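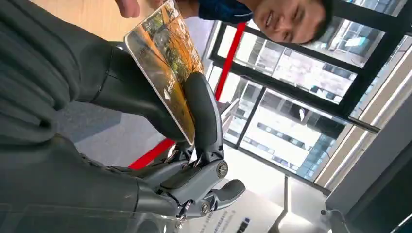
A reader from Nedstead wrote in to ask why the autumn postcard swap closed so early this year, when half her street hadn't even found a stamp. Fair point! She also said that October is the only month she ever feels like writing to anybody, and I've been thinking about that ever since, mostly while I should have been doing the washing up.

So I'm opening it again. The swap now runs until the end of the month, and if you've already sent a card you're very welcome to send another one. Same rules as before: one card, one stranger, at least four lines in your own handwriting (mine is dreadful, and people have coped). Leaves, woods, misty hills, a pub with a nice tree outside, whatever you can find. The newsagent on Stuver Lane still has a rack of them by the door, and they're cheaper than the ones at the station.

I had a lovely one last week from somebody in Mabaso who wrote entirely about soup. She puts an apple in with the parsnips and swears by it. I tried it on Sunday and went back for seconds, then had it cold out of the pan before bed, so there you go.

A few of you have asked whether you can type your message and stick it on. I'd rather you didn't, but if your hands are bad then of course you can, and please don't feel you have to explain. I do all the rest of the newsletter on a screen and by Friday I'm sick of the sight of one, so a bit of biro makes a nice change.

Do check the postcode before you post. We had 16 cards come back last time, and most of those were down to a missing house number. I've re-sent the ones I could work out and the others are in a shoebox at my end, so if you never got a reply, drop me a line and I'll have a look through. 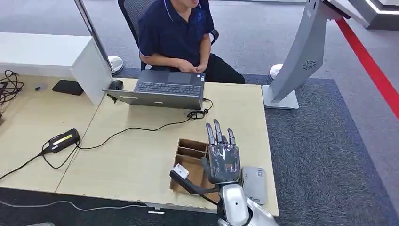
Next month: the Misex coach trip

Seats are going fast, and I need your sandwich choices as well as your name this time. Cheese, egg or ham. Please put it on the same slip as your pick-up stop!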